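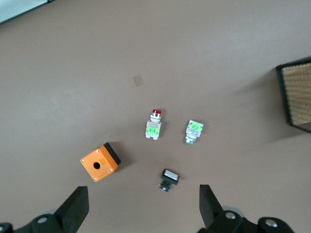 Push-button switches on the bench, the red one near the middle.

2/24/21, Sondlow shop, water conditioner again

Pulled both test kettles off the shelf and emptied them. The clip-on conditioner (the Isetum, from Ranasinghe Supply) has been on the cold line to the back sink for 57 days now. The leaflet says "visible reduction in scale within weeks." I don't see one. I'll try to be fair about it below, but that's where I'm starting from.

Setup, for anyone who missed the December page: kettle A gets filled from the back sink, downstream of the magnet. Kettle B gets filled from the front sink, no magnet. Same model, bought together. One boil in the morning, one after lunch, then poured out. I know for a fact that some boils got skipped, and kettle B got used for tea at least once, so the counts don't match perfectly. Next time they get a label people will respect.

Hardness by strip and drops, front sink: 235 ppm. Back sink: 235 ppm. The rep told us to expect this. He says the magnet doesn't take anything out, it changes the shape of the crystals so they don't stick. Fine, but that also means the one thing we can easily measure is ruled out in advance as evidence. Convenient for them.

So, scale. Scraped kettle A dry with a plastic blade and weighed what came off. Did the same with B. A came out slightly lower. Then I reweighed the A scrapings an hour later and got a different number, and the gap between the two readings was bigger than the gap between A and B. Scrapings were probably still damp. I'm not writing the weights down as results since somebody will quote them. 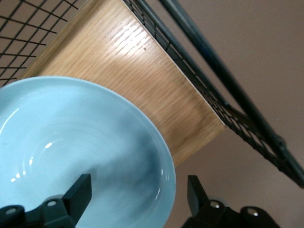
The better test would be acid. Dissolve everything in place, titrate, and stop arguing about who scraped harder. We have enough citric for it. Would need to start both kettles clean, which means another long run, and I'm not sure the question deserves it.

Texture: A's scale did seem a bit more powdery. I knew which kettle was which when I thought so. Should have had someone else shuffle them.

The money side. Whole-building version is quoted at $800 installed. Descaling the heater ourselves last time cost us $106 in chemicals and one gasket. Even if the thing worked exactly as promised, it takes years to pay off, and the warranty has run out by then.

Storkerura's newsletter says their unit "transformed" the shop. They also had their heater replaced the same month they fitted it. I asked what the old heater looked like inside and got no reply.

To do:
- dry the scrapings overnight in the low oven, weigh again, both lots
- take the magnet off the back line and put it on the front for the next run
- blind the kettles (tape over the bases, key in an envelope)
- ask Ranasinghe for any data with a control in it. Asked once already and got the brochure.
- no purchase until the swap run is done

Magnet is still on the back line as of tonight, couldn't find the small driver.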